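Subject: Re: [shelf-cell] Stindico cell, gripper drops stacks after pad change
From: Raghavendra Varma
Date: 2024-11-03

Print this message | E-mail this message
Reading time: 2 min

Parvathi Chacko wrote:

> We changed the finger pads on the Stindico cell last week and now it
> drops stacks of thin notebooks. Single items are fine. The log gives
> code 601 each time, on the way up from the shelf. I put the grip force
> to 100 and it made no difference except that it now marks the covers.
> Is it the pads or the arm?
>
> Parvathi

Parvathi,

Put the force back to where it was before you do anything else. Code 601 on the Lu controller means the fingers closed further than the taught width while holding. With a stack of thin booklets that is nearly always the stack sliding over itself, and more force makes it worse.

The new Pullov pads are thicker than the old ones. After a pad change you have to redo the finger zero, and the manual only says so in the appendix. Jog the fingers open, clear the fault, close them on nothing, and save the zero. Then close them on the gauge block and check that the display reads 19. If it doesn't, one pad is not seated. Take it off, wipe the backing plate, and put it on again.

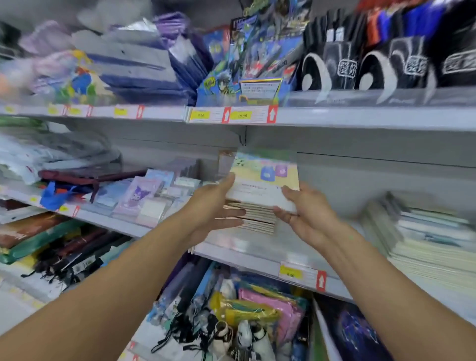
The second thing is how the stack is held. People put one hand under the bottom pages with the fingers spread and use the other on the end with the thumb on top. Your taught pick squeezes the two long sides and has nothing under it. We had the same trouble at Stondov and changed the pick so the lower finger goes under the stack first, then the upper one comes down. It is slower -- we lost a little time on each pick -- but the drops stopped.

To change it, copy program 2281 to a spare slot and edit the copy. Move the approach point down until the lower finger clears the shelf lip, and run it in step mode with a stack you don't mind losing. Watch the cable at the wrist on the first few runs. Ours rubbed on the price label rail and we had to move a clamp.

Check the pad screws again after the first full shift. They settle a bit, and a loose pad will give you the same code.

If it still drops after the zero and the new pick, send me the log from power-up and I'll look at it in the evening.

Raghavendra

Contact the list owner | Messages are copyright their authors | Back to top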